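Husitz demo day, 18th March
Husitz says 100 hand-guided demos will teach its arm to fold laundry. I have doubts.

Shirt work 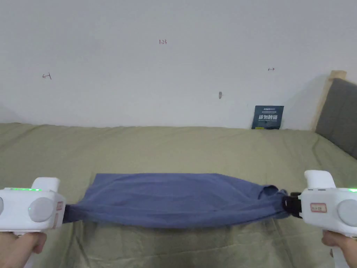 Both hands in
Blue cloth pulled tight between two grippers, with a person doing all the thinking.
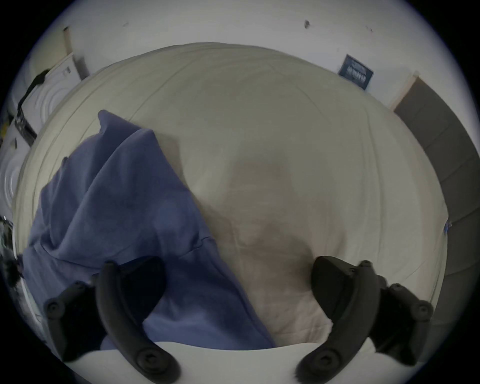

Fingers wide open over the duvet, holding nothing. I'd like to know how many demos get thrown out.

Does the arm learn from bad demos too?
Whatever is left in the set gets copied, mistakes included.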